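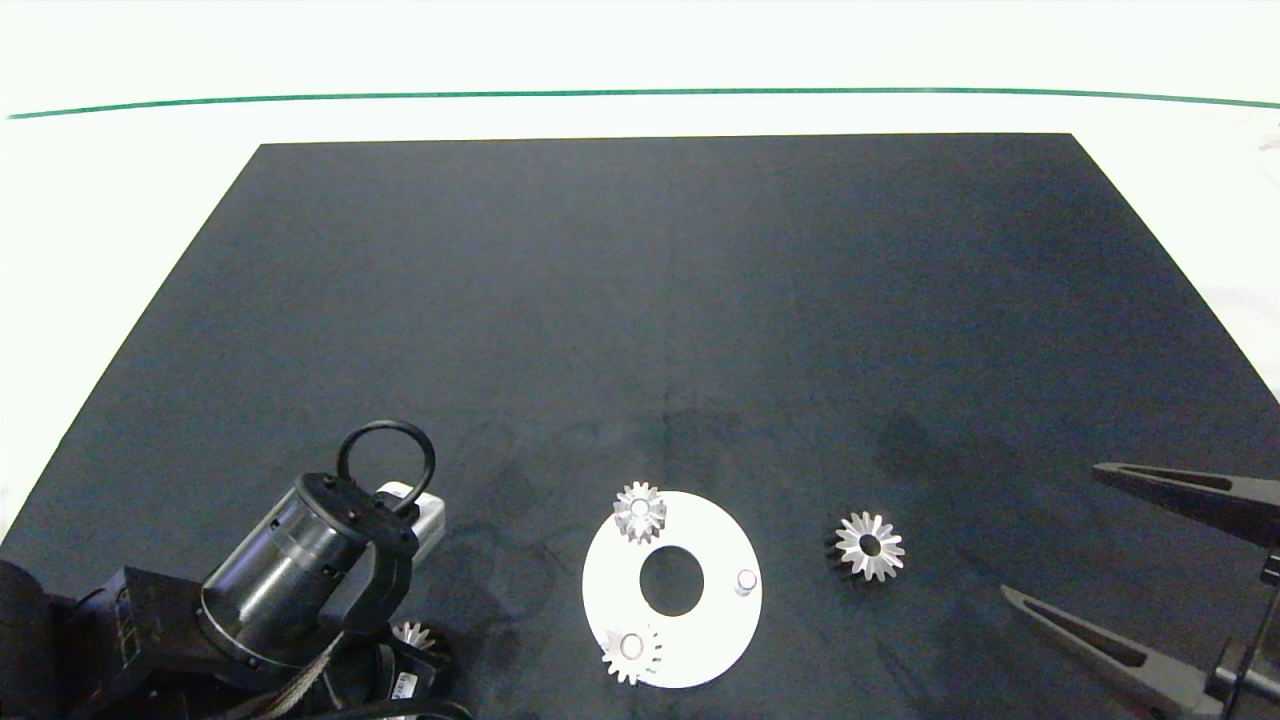 Setting Out Bevel Gears for Bench Assembly
Speaker notes, Wednesday session, Edine Training Rooms

Opening

Welcome attendees and confirm that everyone has the printed inspection sheet. The session lasts one hour and deals with the period before a gear set goes together: how the parts are put out, how they are handled, and how the assembler decides that a part is fit to use. Lubrication and housing design are covered in the afternoon and should be held over if raised now.

State the scope plainly. The guidance applies to small metal bevel gears assembled by hand on a base plate. It was prepared by the Skudlow assembly office and replaces the handling section of the previous bench manual. The remainder of that manual stays in force.

Slide 2. The work surface

The standard bench has a white top with a dark mat laid over it. Small metal parts show well against the dark surface, and the mat protects the teeth when a gear is put down harder than intended. Assemblers should set parts on the mat or on the plate. Bare tabletop is for paperwork.

Mats crease when they are stored folded. A gear placed on a crease may rock slightly and give a misleading impression of how it sits. Ask sites to store mats rolled or flat. A mat should be wiped down at the start of each shift and left to dry fully before parts are put out. Smudges and streaks are acceptable on a working mat. Loose swarf is not.

Pause for comments on mats. The Trevia site will probably mention the supply delay in August, which has been resolved.

Slide 3. The base plate

The plate is flat, white and round, with a large hole through it and a metal pin standing up toward the side. Remind attendees that the pin is a locating feature and must never be used as a handle. Plates should be lifted by the outer rim.

Before any gear is brought to the plate, the assembler checks the following:

The plate lies flat on the mat and does not rock.
The pin stands square to the surface and has no burr at the top.
The edge of the large hole is clean.
No residue from earlier work remains on the upper face.

A plate that fails any of these goes to the hold shelf with a tag. It does not go back into the drawer.

Slide 4. Putting out the gears

This slide usually produces the most discussion, so allow adequate time.

Under the old manual, gears were to be lined up in a row at the far side of the mat. In practice assemblers put them down close to the plate, often with one or two lying over its rim and another off to the side. The office reviewed this over 76 assemblies at the Figueiredo bench and found no reason to forbid it during sorting. The revised text therefore permits gears to lie partly on the plate while they are being sorted and inspected. Once fitting begins, any gear not in use must be clear of the plate entirely.

Gears should be put down with the teeth facing up wherever the shape of the part allows. The teeth fan outward around the bore, and damage to a tip is much easier to find when light falls across the whole ring. Polished surfaces throw strong highlights that can hide a small nick. Turn the gear slowly through a full circle and watch whether the bright patch stays even as it passes from tooth to tooth.

Demonstrate with the sample gear. Pass it to the front row and ask for it to be returned before the break.

Slide 5. Inspection in order

Read the sequence aloud once, then refer attendees to the printed sheet.

Bore first. Look through it against a light background and check for debris.
Hub next. Run a gloved finger over the face and feel for raised metal.
Teeth last, working around from a marked starting point.

The order matters less than keeping to it. Of the 179 rejected gears logged last year, over half had a fault that the first assembler had already passed, and in most of those records the sequence had been interrupted partway. An assembler who is called away should start again from the bore.

Slide 6. Fitting and meshing

Bring the first gear to the plate by hand, holding it at the hub. Do not grip it by the teeth. Lower it, let it settle, and turn it gently before the second gear is brought in. Bevel gears meet at an angle, and a pair that has been pushed together with force may still turn for a short time while damaging both faces. If resistance is felt, separate the gears and begin the fitting again.

Reach across the mat as little as possible. Cuffs, cables and gloves can all drag a loose gear off its place, and a dragged gear must be treated as uninspected. The area directly over the plate is to be kept for the part being fitted.

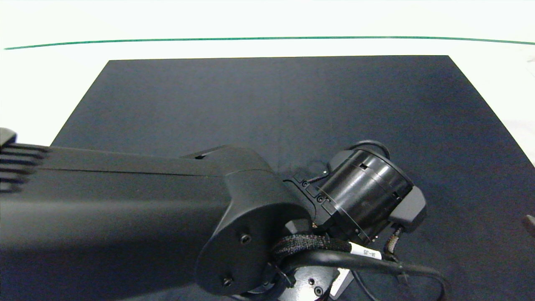
Nazma Majumder has written to ask whether a gear that has only been nudged on the mat, without leaving it, really needs the full inspection again. She notes that at her bench this would add several minutes to each set, and that the mat was chosen for its softness in the first place. She suggests a check of the teeth alone.

The response to be given is as follows. The office accepts the point in part. A gear that has moved on the mat and touched nothing else may be returned to its place after a check of the teeth. A gear that has touched another gear, the pin or the rim of the plate is to be inspected in full. The printed sheet will be amended to show this distinction, and sites may adopt it at once.

Slide 7. Clearing the bench

Gears that passed inspection and were not fitted return to the lined tray, each in its own space. Gears on hold are tagged before they leave the mat. The plate is wiped, checked once more at the pin, and stored flat. The mat comes up last, so that anything small left behind is found on it.

Benches are to be cleared at the end of every shift, including those where a set is unfinished. A part-built set is covered and labeled with the name of the assembler and the stage reached.

Questions

Allow 7 minutes. Questions on torque values should be directed to the Skudlow office in writing. Collect the sample gear and the attendance sheet before the room is released.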